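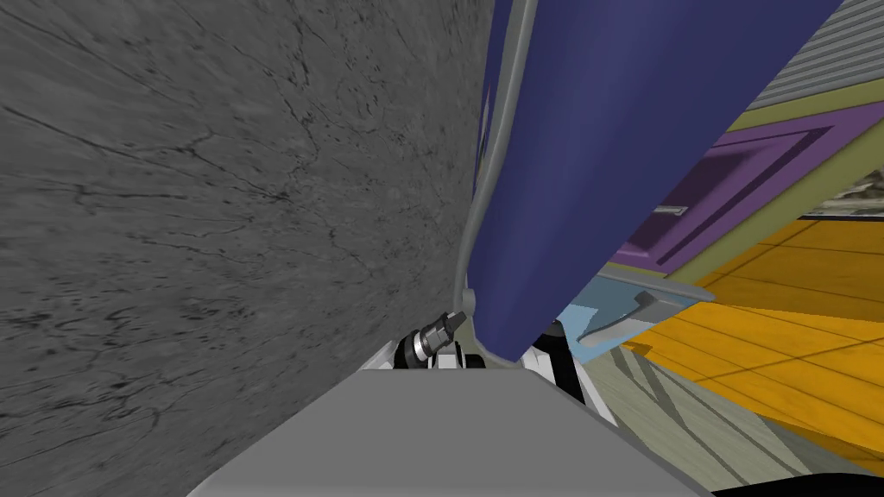
Simulated Kitchen Cell: Clearance and Handling Checklist
Werkstead, November round. Checked by Tyra Isaksson, comments by Horațiu Nedelcu.

1. Distance to fixed walls
Marginal. The concrete wall is very close on the left, and the left wrist sits in the gap between it and the big blue object. The planner calls this clear. I'd like to see the margin it used.

2. View from the robot
Fail. A dark blue slab fills the middle of the view, with both arm ends just under it. "Operator may switch views" is not a control.

3. Gripper under or near a large object
Open. The right gripper is partly tucked under the slab. Our rule 23 covers lifted loads and says nothing on this. Raju wants it reworded, and I agree.

4. Pointed or edged items
Open. Gray wedge, a bit like a hatchet head, on the light blue tray. Pointed end faces left, toward the gripper. Turn it before the next run.

5. Floor
Pass, with doubts. Orange tile meets a striped surface. If that is a rug, the base settings should say so.

6. Contact log
Not supplied. Kiditz sent a summary of 29 runs with no contact forces in it. A summary is not a log.

Result: do not carry these settings over to the real cell. Recheck items 2 and 3 with Zoila Zapata once the log arrives.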